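Glare on table at our open day demo, plus what to have visitors try?
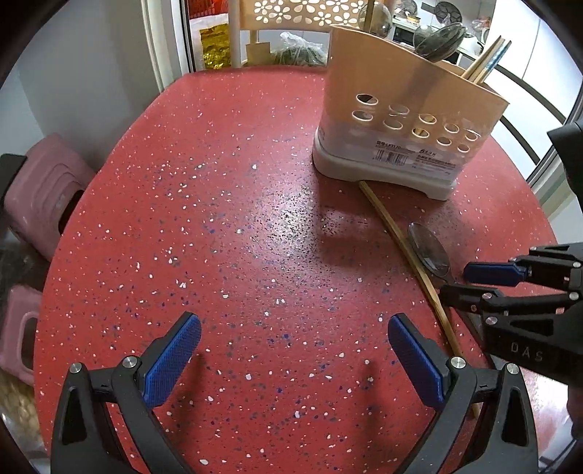
Red table, caddy, one chopstick and a clear spoon out. Glare patch is left of center.

posted by girnus_kitchen

Hi all, need quick advice. We're doing an open day in May, Mirkum neighborhood tech trail, ours is stop 8. People come through in small groups, watch someone work the hand-held grippers, then get a turn themselves. Job is simple, utensils go back in the caddy. Chopsticks, spoon, ladle.

Two things bugging me.

First the table. It's red with speckles all over and shiny. When the light is on there's a big washed out patch on it, you can see it in the picture. Does that matter for recording? Should I cover it with a cloth or just move the light? I like the table and would rather not cover it, but I also don't want to waste a whole afternoon of recordings.

Second, the visitors. Expecting 235 over the afternoon if the sign up sheet is right, which it never is. How long do you give each person? And is chopsticks too hard for a first try? I can do it fine but I've been at it for weeks. My sister tried it once at a Warrier demo and gave up on the thin stuff.

Budget for extras is 400 dollars, most of it already spoken for (snacks, tape, name stickers). Thanks in advance, typing this on my break.

enutden_dave_no_more
Move the light. Done.

OK a bit more. Glare on one table isn't the end of the world, a real kitchen has glare. But yours lands close to where people will be working so I'd fix it if it's easy. Turn off whatever is directly over the table and use a lamp pointed at the white wall. Wall does the spreading for you. Costs nothing. We did this at the Enutden open house and it was much better, not perfect.

Don't put a cloth down. Cloth bunches up the second somebody drags a finger tip across it and then you're smoothing it all day. Also a thin chopstick on a soft cloth is a pain to pick up, or it was for us anyway.

Oh and the clear spoon. Clear plastic on speckles, good luck. Swap it for a solid color if you're keeping the recordings. If it's just for fun leave it in, people like a challange.

tablesidetina
I've helped with four of these, mostly school visits, so this is about the people part.

Time per person: three minutes, and use a kitchen timer everyone can hear. With 235 signed up you can't go over that, and even at three minutes one table won't get thru everyone in an afternoon. Do the math before you promise everybody a turn! Either run a second table or tell folks at the door that it's watch first, try if there's room. We skipped that once and had a line down the stairs and some very cross parents.

Order of tasks: start with the spoon or the ladle. Something with a handle you can get both pads on. Chopstick last, for whoever wants it. Kids under ten or so do better if you lay the chopstick across the table in front of them so they can close on the middle. If it points straight at them they chase it.

Putting it IN the caddy is the hard half. Everyone forgets that. Take most of the bundle out first so there's a gap to aim for, and stick the caddy down with a bit of that double sided tape, or the first heavy hand will knock it over. If the white base on yours is flat underneath it should take tape.

Stools: keep them pushed back a good bit. Most people want to stand for this and they'll back right into them.

For the 400, spare grip pads if you haven't got any. Then more snacks. Then a roll of floor tape for where the line goes.

girnus_kitchen
Thank you both!! Didn't think about the math at all, yikes. Asking about a second table tonight. Lamp at the wall tomorrow morning, will post how it looks. Does the double sided tape leave gunk on plastic? Caddy has to go back in the kitchen after.

tablesidetina
A little. Rubs off with cooking oil and a paper towel, then dish soap.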